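4. Budget before you buy

1. Write down every object you want the arm to handle. I start with the awkward ones, like a mug lying on its side or a clamp on a rod.

2. Try your list in the simulator first. Our Ulier licence cost $300, and I'd pay it again before I'd choose another gripper by catalogue!
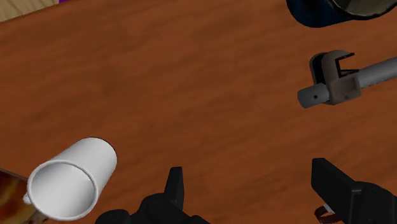

Kalliopi Tzanetos reckons you should price the spare fingers at the same time, as hers took 15 days to reach Dovport.

3. Add it all up (arm, gripper, spares, freight). Mine came to $2,422, and I'd forgotten the mounting plate.

Note: quotes from Tidel lapse at the end of September.

Caution: don't order until you've checked the payload with the gripper fitted.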